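My mother raised four kids and never owned a dryer until I was ten, so I come from a long line of people with opinions about laundry. She hung everything on a line behind the house in Okilden, shirts by the tail, socks in pairs, and if you hung a shirt by the shoulders you heard about it at supper. I've been thinking about her a lot this month, mostly while standing over my own basket, and wondering what she would make of all these robots that are supposedly coming to do the wash.

I'm 62 now and my hands aren't what they were. The doctor calls it ordinary wear, and maybe so, but wringing out a wet towel in December is no fun at all. When my nephew tells me that a machine will be doing my folding before long, I perk right up. I want it to be true! I also bought a Clunik robot vacuum two years ago on his advice, and it still spends half its life wedged under the radiator in the hall, calling for help in that polite little voice. So I perk up, and then I go find my glasses and read the details.

What gets me is how much of the job was handed over long ago without anyone making a fuss. The washing itself, the actual scrubbing and rinsing that took my grandmother a whole day, belongs to a box in the corner. What's left for us is all the stuff in between: gathering it up, sorting it, checking pockets (please check pockets, I once washed a whole packet of sunflower seeds), getting it into the drum, getting it out again, and then the folding, which I have been known to put off until the clean clothes are all worn straight out of the basket.

And it's the in-between stuff that's hard for a machine, as far as I can tell. A plate is the same shape every time you pick it up. A T-shirt never is. You grab it by the hem and the sleeve goes inside out, or it takes a sock along for the ride, or it twists itself around the leg of somebody's pajamas. I do all of that without looking, usually while talking on the phone to Jaime Correia, who used to run the laundry at the Cardoso hotel over in Trerndale and knows more about sheets than anyone living.

I asked Jaime about it on one of those calls. The hotel had big ironers and folders even back then, and they were wonderful with flat things, sheets and tablecloths all day long, as long as a person fed in the corners straight. The bathrobes got done by hand. "It's always the bathrobes," Jaime said, and then we got off onto the time the belt broke during a wedding weekend and I never did get the rest of my question in.
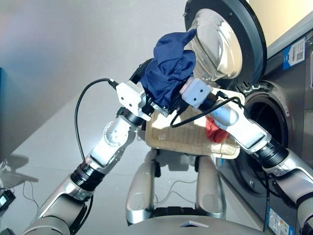 *Two grippers, one navy blue bundle, and a washer with its door wide open.*

I look at that heap of blue cloth and I feel for whoever has to teach a machine where the neck hole is. Two hands is the right number, I'll give them that. I couldn't manage a fitted sheet with fewer, and I can't say I manage it very well with the pair I have.

And then there's the red one waiting in the tray! My mother would have had something to say about red and navy keeping company on wash day, at least until the red had been through a few times by itself. I don't know how you put that into a computer. I suppose you tell it, same as she told us, and you keep on telling it.

So are they ready to do our chores? For my house, I'd say no, not yet. I'd happily take one that only emptied the washer into the basket, though, and spared me the bending. It could leave the folding to me and I'd go on putting it off as usual. If any of you have a gadget that really does help with the lifting and reaching, even a plain old grabber on a stick, please leave me a note in the comments, and tell me whether it can get hold of a wet sock.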